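秋の衣替え、わたしのやり方(洗う・乾かす・しまう・防虫まで)

ホーム > くらしの手引き > 衣類の手入れ

衣替えって、春より秋のほうが面倒だと思いませんか。春はセーターを奥に突っ込んで「また冬に!」で済むんですけど(済んでないんですけどね)、秋は夏物をしまいながら冬物も出して、しかも出した冬物がなんとなく押し入れのにおいで、着る前にもうひと手間かかる。わたしは長いこと、寒くなった朝にあわてて一枚引っぱり出して着る、というのを毎日くり返して、気がついたら冬になっている人でした。

やり方を変えたのは、お気に入りのカーディガンの襟に、しまったときにはなかった黄色い輪が浮いていたのがきっかけです。あれはショックだった……。それ以来、道具も順番も少しずつ変えてきて、今の形でだいたい落ち着いています。うちはアパートで収納も狭いし、乾燥機もありません。そういう家の話だと思って読んでください。

用意するもの

・中性洗剤(おしゃれ着用)
・酸素系漂白剤(粉のもの)
・洗面器か、深めの桶
・大きめのバスタオル
・平干しネット
・ふたつきの衣装ケース
・防虫剤
・毛玉取り、または洋服ブラシ
・マスキングテープと油性ペン

特別なものはありません。防虫剤だけは新しいものを買い直してください。去年の残りを開けっぱなしの袋から使うと、もう中身がほとんど飛んでいたりします。

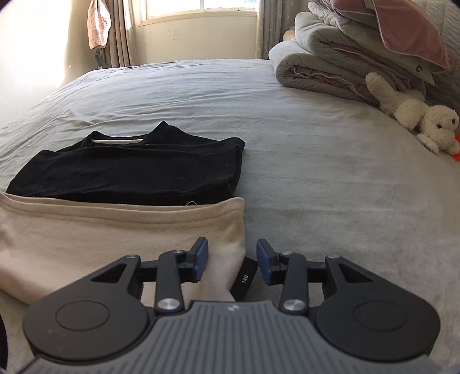

衣替えは、いきなりケースに詰め始めるとまず失敗します。先にやるのは「広げる場所を決める」こと。床でもいいんですが、腰が痛くなるし、掃除機をかけるところから始まってしまうので、わたしはベッドを使っています。掛け布団をどけて、シーツ一枚の平らな面にする。これだけで急に作業台っぽくなるんですよ! シーツの色はできれば薄いほうがよくて、こういう灰色がかった水色くらいだと、黒い服も、ベージュみたいに寝ぼけた色の服も、置いたときにちゃんと見えます。濃紺のシーツでやったときは黒いタイツを見失って、翌週まで出てきませんでした。たたんだ服は片側に寄せておいて、もう片側は広げて見るために空けておく。左右どっちでもいいので、最初に決めたら途中で変えないのがコツです。

分けるときは、まず「洗う」「洗わない」だけ

よく片づけの本に、着る、着ない、迷う、人にあげる、思い出、みたいな分け方が載っていますよね。あれ、わたしには無理でした。迷う山がどんどん高くなって、最後は全部もとのタンスに戻っていく。

なので最初は、洗ってからしまうか、もう洗ってあるか。それしか見ません。捨てるかどうかは考えない。洗うのが面倒だなと思った服は、たいていそこで自分の気持ちがわかるので、あとで考えればじゅうぶんです。

「もう洗ってある」に入れていいのは、最後に着てから洗濯して、そのあと一度も袖を通していない服だけです。試着だけした服も、ちょっと羽織っただけの服も洗うほうへ。見た目がきれいでも、首まわりと袖口には皮脂がついています。わたしのカーディガンの黄色い輪もまさにこれで、「一回しか着てないし」と思ってしまった結果でした。

においで判断するのもあまりあてになりません。自分のにおいって自分ではわからないんですよね。友人のBranislav Brabecに「これ、くさい?」とセーターを渡したら、ものすごく困った顔をされたので、人に聞くのもおすすめしません。 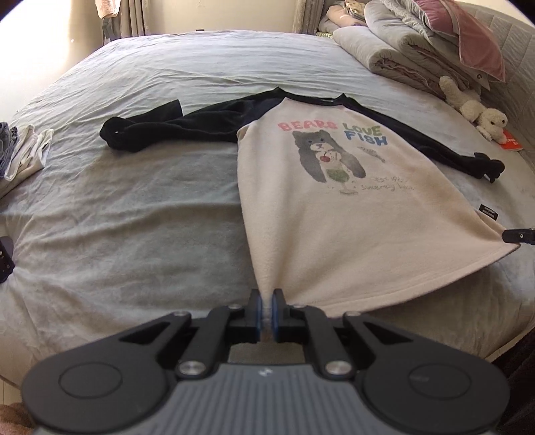 文:Eetu Salminen
公開日:2025年10月29日
カテゴリ:衣類の手入れ/季節の家事

さて、洗う前の点検です。洗うほうに入れた服を一枚ずつ、前を上にして広げます。見る順番は、襟、胸、袖口、裾。ひっくり返して背中。慣れるとほんの少しの時間で済みます。

ここでいちばん気をつけたいのが、色の切り替えがある服です。身頃がクリームがかったピンクで、袖と襟ぐりだけ黒、みたいなラグランのシャツってありますよね。ああいうのは黒い部分から色が出ると、淡い身頃にもろに移ります。目立たないところに洗剤液を少しつけて、白い布で押さえてみてください。布に色がついたら、つけ置きはしないで、短時間で洗ってすぐ脱水、すぐ干す。濡れたまま丸めて置いておくのがいちばん危ないです。

胸のプリントも要注意です。「BEARS」「LOVE」「FISH」と色とりどりの文字が並んでいるようなにぎやかな柄は、着ていて楽しいぶん、ひびが入ると本当に悲しい。裏返して洗って、しまうときもプリントの上で折り目をつけないようにします。どうしても折り目が当たるなら、薄い紙を一枚はさむだけでもだいぶ違います。

ポケットの中も忘れずに。わたしはティッシュを入れたまま洗って、黒い服を全部だめにしかけたことがあります。あのときは粘着ローラーを片手に、夜中まで無言でした。

汗じみ、黄ばみの前処理

綿や化繊の服で、表示に漂白の禁止マークがなければ、酸素系漂白剤を使います。洗面器にぬるめのお湯をはって、粉を溶かして、襟や脇のところを中心に沈める。お湯の温度も粉の量も、洗濯表示と漂白剤の袋に書いてある数字に従ってください。わたしは昔「濃いほうが効くだろう」と思って多めに入れて、すすいでもすすいでもぬるぬるしている服を前に途方に暮れました。

気になる部分には、先に液体の中性洗剤をちょんちょんと塗っておきます。こするのは禁止。歯ブラシでごしごしやりたくなるんですけど、毛羽立ってそこだけ白っぽくなります。指の腹でとんとん押すくらいにしておきましょう。

ウールとシルクには、この粉の漂白剤は使いません。アルカリで傷みます。セーターの黄ばみがどうしても気になるなら、クリーニング屋さんに「ここです」と場所を伝えて相談するのが早いです。マスキングテープを小さく貼っていくと話が通じやすいですよ。

ちなみに、わたしが使っている中性洗剤はShakyaというブランドの詰め替えで、近所の店で836円でした。安くはないんですが、香りがほとんどしないのが気に入っています。しまう服に強い香りが残っていると、冬にケースを開けたときに洗剤と防虫剤と押し入れが混ざったすごいことになるので……。

セーターを家で洗う

手洗いのマークがついているものだけですよ。表示が取れてしまって素材がわからないものは、無理しないでください。

水は、手を入れてひやっとしない程度。洗剤を溶かして、たたんだセーターを沈めます。広げたまま入れると、持ち上げたときに水の重みで伸びてしまいます。上から手のひらで、押して、浮かせて、押して、浮かせて。もんだり、ねじったり、泳がせたりはなし。ちょっと退屈ですけど、音楽一曲ぶんくらいで終わります。

すすぎも同じ動きで、洗うときと同じくらいの温度の水を使います。ここで急に冷たい水にすると、縮みの原因になると母からさんざん言われました。すすぎは2回。最後に柔軟剤を入れてもいいし、入れなくてもいい。わたしは入れない派です。

脱水はネットに入れて、洗濯機でごく短く。洗濯機の前で待っていて、回り始めたらすぐ止めるくらいの気持ちでいいです。そのあと、広げたバスタオルの上に置いて、くるくる巻いて、上から体重をかけて押す。これがけっこう水を吸うんですよ! 太巻きを作っている気分になります。タオルがびしょびしょになったら、乾いたのに替えてもう一度。

干す

ニットは平干し。これはもう、平干しネットを買いましょう。わたしはずっと、物干し竿に袖をだらーんとかける方法でごまかしていたんですが、肩に変な角がつくし、袖だけ長いセーターができあがります。うちで使っているのはRaltirovの折りたためるやつです。たたみ方が独特で、買った日はケースに戻せなくて廊下に立てかけたまま寝ました(今は戻せます)。

ネットに置いたら、手で形を整えます。脇の線をまっすぐ、袖は少し体に寄せて、裾のゴム編みはきゅっと縮めるように。乾く前なら、多少のゆがみは手で直ります。日なたには出さず、風の通るところで。

問題は、秋はなかなか乾かないということです。表面が乾いたと思っても、襟の重なったところや脇の下はまだ湿っていたりします。わたしは乾いたと思ってから、さらにもう一晩置きます。部屋じゅうが服だらけで、寝る場所がなくなりそうになりますが、ここを急ぐとカビます。家族がいる方は先に宣言しておくと平和です。

コットンのシャツやTシャツは、普通にハンガーで干して大丈夫。ただ、しまう予定の服は、干すときによくはたいて、縫い目を軽く引っぱっておいてください。しわのまましまうと、次の季節に出したときにしわが「定着」していて、アイロンをかけてもなかなか言うことを聞きません。

しまう前に、毛玉とブラシ

乾いたニットは、明るいところで毛玉を見ます。電動の毛玉取りは楽しくてつい当てすぎるので、わたしは毛玉が目立つ脇と袖の内側だけ。あとは洋服ブラシで、下から上にほこりを起こして、上から下になでて整えます。コートもここで一緒にブラシをかけておくと、冬の最初の日が気持ちいいです。

ボタンのゆるみも今のうちに。裁縫箱を出すのが面倒だったら、とりあえずマスキングテープに「ボタン」と書いて、その服に貼っておきます。次に出したときに、自分への伝言が読めるわけです。未来の自分も面倒くさがりなので、結局つけないこともあるんですけど。

ケースに詰める

衣装ケースは、Grorleyのふたつきのものを使っています。前に使っていた布の箱のほうが見た目はかわいかったのですが、防虫剤の効きを考えると、ふたがぴったり閉まるほうが安心です。Grorleyのは持ち手がちょっと指に痛い。そこだけ直してほしい!

詰める前に、ケースの中を固くしぼった布で拭いて、ふたを開けて完全に乾かします。前のシーズンの防虫剤のかけらが隅に残っていることがあるので、取り除いてください。種類の違う防虫剤を一緒に使うと、溶けて服にしみができることがあります。これは本当に気をつけてほしいところで、何を使ったか忘れてしまう人(わたしです)は、ケースのふたの裏に商品名を書いたテープを貼っておきましょう。

重いものが下、軽いものが上。ジーンズや厚手のスウェットを底に入れて、薄いブラウスやプリントのある服は上のほうに。立てて入れるか寝かせて入れるかは好みですが、わたしは、半袖は立てて、ニットは寝かせています。ニットを立てると、自分の重みで下にずるずるたまっていって、取り出すときに変な形になっているからです。

たたみ方は、そんなに几帳面でなくて大丈夫。ケースの幅に合っていればいいです。両側を背中側に折って、袖をそろえて、下から2つに折る。厚みのあるニットはこれでおしまい。小さくしようとして何度も折ると、かえって膨らんで入らなくなります。

ぎゅうぎゅうには詰めません。手を横から差し込んで、すっと入るくらいのすき間を残してください。どうしても入りきらないときは、いよいよ、後回しにしていた「これ、まだ着る?」を考えるときです。洗って乾かして、毛玉まで取った服なので、手放すにしてもきれいな状態で渡せます。わたしは着なくなったものをSetportの古着回収の箱に持っていきます。買い物のついでに寄れる場所にあるので、袋を玄関に置いたまま年を越す、ということがなくなりました。

防虫剤の置き方

防虫剤は服のいちばん上に置きます。成分が空気より重くて、上から下に広がっていくので、底に入れても上の服まで届きにくいんですね。引き出しなら上に並べ、クローゼットなら吊るすタイプを服と服のあいだに分けて吊るします。クリーニングのビニール袋は必ず外してから。

量はパッケージの通りに。多く入れたくなる気持ちはわかります。でも、においがすごいことになるし、効き目が長くなるわけでもないので。わたしがいつも買うのは無臭タイプで、薬局の特売で353円のときにまとめて買っておきます。

交換の時期は、たいてい書いてありますが、ケースの中に入れてしまうと見えません。入れた月をふたの外側に書いておきましょう。わたしは「12月に一度のぞく」と決めています。年末の掃除のときについでに開けて、湿っぽくないか、虫がいないかだけ見て、また閉じる。このときに乾燥剤も替えます。

冬物を出したら

出したばかりの冬物は、まず一日、風に当てます。ハンガーにかけて、窓を開けた部屋へ。においが残っていたら、お風呂あがりの浴室に少しだけ吊るして、そのあとまた風通しのよいところで乾かします。スプレーで消そうとすると香りが混ざるだけなので、わたしは使っていません。

しわもこの湯気でけっこう伸びます。厚手のコートはあまり湿らせすぎないように、先に乾かしてから着てくださいね。急いで着て出かけて、電車の中で背中がしっとりしていたときの心細さといったら。

よくつまずくところ

一日で全部やろうとする。これはもう、わたしが毎年やりかけることなんですが、乾かす場所が先に足りなくなります。トップスの日、ニットの日、と分けたほうが結局は早いです。雨の予報が続いているなら、いっそ待つ。

途中で着てみたくなる。なります。止めません。ただ、着たらそれは「洗う」に戻ります。

ケースの中身がわからなくなる。ふたにマスキングテープを貼って「夏・Tシャツ」くらいのざっくりした名前をつけておきます。細かく書くと、入れ替えたときに書き直すのが嫌になって、そのうち嘘のラベルだらけになります。うちには、浮き輪しか入っていない「カーディガン」の箱がありました。

子ども服はサイズも書いておくといいそうです。姉の家では、しまっているあいだに子どもが大きくなってしまって、一度も着ないまま次の箱へ移る服があるとか。書いておけば、お下がりに出すときにもすぐ選べます。

スーツや着物は、この手順には入れていません。うちのスーツはクリーニング屋さんにお任せで、戻ってきたらビニールを外して、不織布のカバーにかけ替えるだけ。着物については、また詳しい人に教わってから書こうと思います。

次の記事:洋服ブラシの選び方と、毛が抜けてきたときの手入れ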